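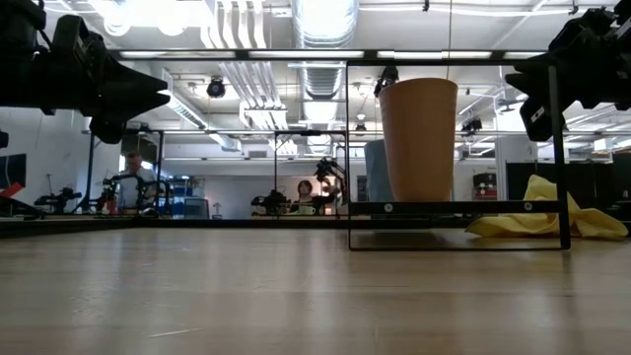
4.2 What the rent burden threshold does and does not measure

The usual test of whether a household can afford its rent is whether the rent takes more than 30 percent of gross income. We used this threshold in Section 3 because the earlier work on Werville used it, and we wanted our results to line up with theirs. We have little faith in it otherwise. A single cutoff treats a retired couple with no debts and a parent paying for child care as being in the same position, so long as the ratio of rent to income is the same. Vrabec makes the opposite case, that a crude measure applied the same way every year at least shows the direction of change. That would be more convincing if the measure had been applied the same way every year.

It was not. The Urnau series switched from household income to family income partway through, and the published tables carry no note of the change. Family income runs higher, as it leaves out people living alone. Part of the improvement reported for Urnau therefore comes from a different group of people being counted, and we cannot say how large that part is. We have left the series in Table 5 with the break marked and would ask readers not to draw a line across it.

The Prilarau figures raise another problem. They are based on asking rents, taken from listings each December. Sitting tenants often pay less than the advertised rent, sometimes much less, and a winter month is a thin one for listings. When we compared the asking rents with the leases in our own sample, 62 percent of the tenants were paying under the median for their unit size. An index built on the listings describes the market facing someone who has to move this winter. It has been widely quoted as a description of what renters pay.

Quality is missing as well. The index holds bedrooms constant and nothing else. Repairs, heating, noise and the ordinary contents of a home (Figure 4: two cups, a wire rack and a yellow cloth on a wooden table) leave no trace in it. A rent that stays flat while the building goes downhill is recorded as stable.

Paracha has proposed a residual income measure, which subtracts rent from income and asks whether the remainder covers a basic budget. We tried it on the Michalík district, where our income data are best. With a basic budget of 2,000 a month for a household of three, several households that passed the threshold test failed this one, and a few near the top of the income range moved the other way. The result looks sensible. It also depends heavily on the budget chosen, and we found no firm ground for choosing one. Small changes in the food allowance moved more households across the line than a full year of rent increases did.

We are also wary of our own sample. Only 60 leases in Michalík had complete income records, and tenants who keep complete records may differ from those who do not. The comparison between the two measures should be read as a check on method, and the district results in Section 5 use the threshold alone.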